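The tray by the kettle

Clearing the table, at speed, and what one cream rectangle did for a kitchen that never stayed tidy

Start with the washing up. No, start before it. The table after supper: plates everywhere, a bowl inside a bowl inside another bowl with a spoon trapped at the bottom, someone's glass behind the bread. You carry two things to the sink, go back, carry two more. Nine trips. I did it for years and thought that was simply what evenings were.

Then I spent a week in Bustos, in a rented house up a lane with no shop, and the kitchen had a tray. Big, plain, beige. It lived upright between the kettle and the wall. My host, Tsion Wubshet, put it on the table the moment the last fork went down and started filling it, talking the whole time about something else (goats, mostly). Flat things first. Bowls after. One walk to the sink and the table was bare.

I asked where she'd learned it. Café work, she said. Four summers in a place on the harbour at Fevik where the kitchen was down a flight of steps, and you did not go down those steps twice if once would do.

So. Trays. I came home and bought one, then bought the wrong one, then got slightly obsessed.

The wrong one first. Dark wood, handles cut in the ends, lovely in the shop. Too heavy before there was anything on it. And the sides were so high that a plate had to be dropped in the last inch, with a clack, every time. It now holds seed packets in the shed and does that very well.

What you want is a low rim. Enough to stop a bowl sliding off when you turn the corner by the fridge, low enough that you can put a plate down without letting go early. Rounded corners wipe clean in one go. Square ones collect crumbs and then something worse than crumbs. A pale surface shows you the tea ring, which is annoying and also the point.

Size. Measure the draining board before you buy, not the table. I know. I measured the table. The tray has to land somewhere at the other end and if it hangs over the sink by a hand's width you will lose a glass, I lost a glass. Mine is 459 millimetres on the long side and it sits between the tap and the wall with just enough room for my fingers. Pure luck the second time.

Weight, then. Weigh it empty if the shop will let you, or just hold it out in one hand and count to twenty. Under 400 grams is lovely. Over a kilo and it'll stay where you put it, which will be on top of the fridge, for good.

Now the stacking. Tsion has rules and will tell you them whether you ask or not. Scrape at the table, onto the top plate, and nowhere else. Widest dish goes down in the middle. Smaller bowls sit in bigger ones only if they match, otherwise they wedge, and a wedged bowl at ten at night is a nasty thing. Cutlery down the side nearest you, all pointing one way. Glasses last and never stacked, she's firm on that. Cups by the handle. Napkins over your shoulder, obviously.

Kiros Fikre, who eats with us most weeks, disagrees with nearly all of this. He thinks you should never put a bowl on a plate, full stop, becuase the underside gets greasy and you've made yourself another thing to wash. He lays everything out in one layer and goes twice. His plates do come up cleaner, I'll admit it. But he lives alone and owns about enough crockery for a long weekend.

There's a setting-out side to it too. Same tray, other direction. Breakfast things go on the night before: bowls, spoons, the jam. Cloth over the top. In the morning it's one lift and everyone can reach. The children in the Larneseo flats, where I lived back in April while our pipes were being done, used to race each other to carry it. Nothing broke. One egg cup, fine. One egg cup broke.
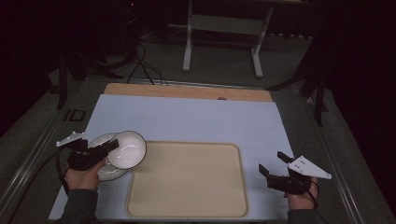
Tsion Wubshet
Contributing writer, Home and Table

A small white bowl and a bigger dish with a dark rim, off to the left, tray still empty beside them. I like that moment best. Everything still to do and a clear space to do it in. Yes, same name as my host in Bustos, by the way. She's my aunt, I was named after her, and the post has been going to the wrong house ever since.

Thin-rimmed dishes like those are kind to stack. The edge gives you something to aim at and the smaller one tips in from the side without much fuss. Thick pottery is another matter. We have a set from a kiln at Zutach, handsome, brown, each one a slightly diffrent size, and they go on the tray singly or they don't go.

Under the tray, something soft helps if your table marks easily. A folded tea towel. A bit of old blanket. My aunt uses nothing at all and her table looks like it.

Cleaning: hot water, drop of soap, dry it straight away and stand it on its edge. Don't leave it flat on the worktop. A flat tray in a kitchen becomes a shelf inside a day. Keys, post, a lemon, the charger for a phone you no longer own. Then supper comes and you have to clear the tray before you can clear the table, and you're back to nine trips.

If you're buying this week, try the second-hand shops first. Old canteen trays turn up all the time and cost next to nothing. Check the corners for cracks and run a thumb right round the rim. Take a dinner plate with you, one of your own. People will look. Put it down in the tray, pick it up again, see if your fingers fit.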